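Doltstead Outdoor Wear - Customer Care
Ticket 229
Subject: Plellow bucket hat, crown will not keep its shape, dark spots near the brim
Opened by: Jianhua Ding
Opened: November 11, 2021
Status: Closed
Category: Care and repair

Message from customer

Hello,

I write about my Plellow hat, the wide brim model in tan. I bought it in June from your shop at Bevan and I have used it for walking and for the garden. I like this hat very much and I do not ask for my money back. I have two problems with it and I would like to know what I can do at home before I do something wrong.

First problem is the crown. When the hat was new, the crown was round and smooth. Then I kept it in the bottom of my travel bag for a long trip, under the shoes, and after this the crown is full of creases. I push them out from inside with my hand, and the next morning they are back. The brim also does not lie flat any more. At the back it rolls over itself, and on one side it goes up.

Second problem is the spots. They are low on the crown, just over the place where the brim begins. One group of spots is a little blue and gray, and there is a weaker mark on the other side. I do not know what made them. I carried the hat together with a pair of new dark jeans, so maybe it is the color from the jeans, but I am not sure. 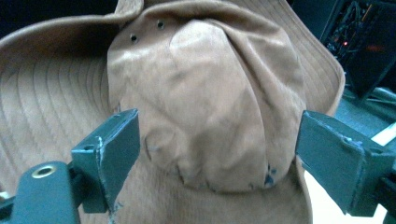 What I have tried until now:

- Dry soft brush, the kind for suede shoes. The dust went away, the spots stayed.
- White pencil eraser on the weaker mark. I think it became a bit lighter, but I stopped because I was afraid to make a shiny place.
- Filling the crown with a kitchen towel for one night. In the morning it was better, in the evening it was the same as before.

I did not use water. The label inside is washed out and I can read only the word "do" and then nothing, so I do not know if it says do wash or do not wash.

My questions are these. Can I use steam on this fabric? Can I iron the brim? And is there something for the blue spots which does not take away the tan color also?

Thank you for your patience with my English.

Jianhua Ding

Reply from Customer Care

Hello Jianhua,

Thank you for the clear message. The label on this model says "do not machine wash, do not bleach, do not tumble dry." Steam is fine. Please do not put an iron directly on the fabric, it can press the nap flat.

For the crown: hold the hat over a steaming kettle, about a hand's length above the spout, and keep it moving. Stop when the fabric feels soft and a bit damp. Then fill the crown firmly with plain white paper or a clean white towel and leave it for 2 full days. One night is too short. Keep your fingers out of the steam.

For the brim: steam it the same way, lay the hat on a table with the crown hanging over the edge or upside down on the crown, and smooth the brim with your hands, following the stitching. If it still rolls, put a cotton cloth on it and some books on top of the cloth.

For the spots: we can't say what they are from here. Try a suede cleaner that is made for light colors, and test it first on the underside of the brim. We would do the spots before the steam, as heat can fix some dyes.

Customer Care, Doltstead

Message from customer

Hello,

Thank you, this is very useful. I am glad that I asked before I used the kettle.

I report what I have done, maybe it helps another person with the same hat.

I bought the Zoltska cleaner for light suede and tested it under the brim. After drying there was no ring, so I continued on the crown. I used a white cloth and only pressed, I did not rub. I repeated it 4 times and let the hat dry between. A little blue came on the cloth. The weaker mark I can not find now. The blue and gray group is paler, but it is still there if you know where to look.

After this I did the steam. The crown became soft very quickly. I filled it with white paper and left it for 2 days on top of the wardrobe. Most of the creases are gone. One shallow dent near the top comes back when I wear the hat, but I can live with it.

The brim was more difficult. My first books were too small and made a line, so I steamed again and used a big atlas over the cotton cloth. Now the back lies flat. The side still goes up a little - my wife says it looks better like this, so I leave it.

One more question. Is there a spray against rain which I can use on it, and must I cover the two metal eyelets on the crown when I spray?

Jianhua Ding

Reply from Customer Care

Hello Jianhua,

Good work on the brim. Any water repellent spray that is marked for suede and for textile is fine. Spray it outdoors, in thin coats, and test it under the brim first. You don't need to cover the eyelets, just wipe them with a dry cloth afterward.

For trips, pack the hat last, with the crown filled with socks and nothing heavy on it.

We are closing this ticket. If the spots come back, reply to this message and it will open again.

Customer Care, Doltstead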